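Centre counter to be cleared before February reopening

1/17/25

Reading time: 1 min

Print this article | E-mail this article

The Larine Community Centre will reopen its front room in February, following a $4000 refit by Marchuk Interiors. The centre has asked members to collect any belongings left at the window counter before the final clean.

The curved white counter has been kept, and shelving for sorted linen and small household goods will be added nearby. Items still at the counter, including a glove-like item and fabric pieces, will be moved to the office on Fameck Street.

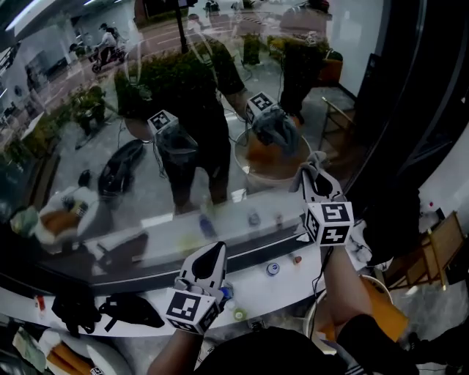
Unclaimed articles will be held for 22 days and then offered to the centre's exchange table. "We would ask members to label containers and bags clearly in future," said centre manager Miroslava Moroz.

The room will seat 29 people. Enquiries may be made at the office from 9 am on weekdays.

Comments (3)

Ihor Boiko: Glad the counter is staying. Best light in the building.

D. Grecu: Will the exchange table take chairs?

Svyatoslav Sirko: Dorin, it did last year. Ring the office first.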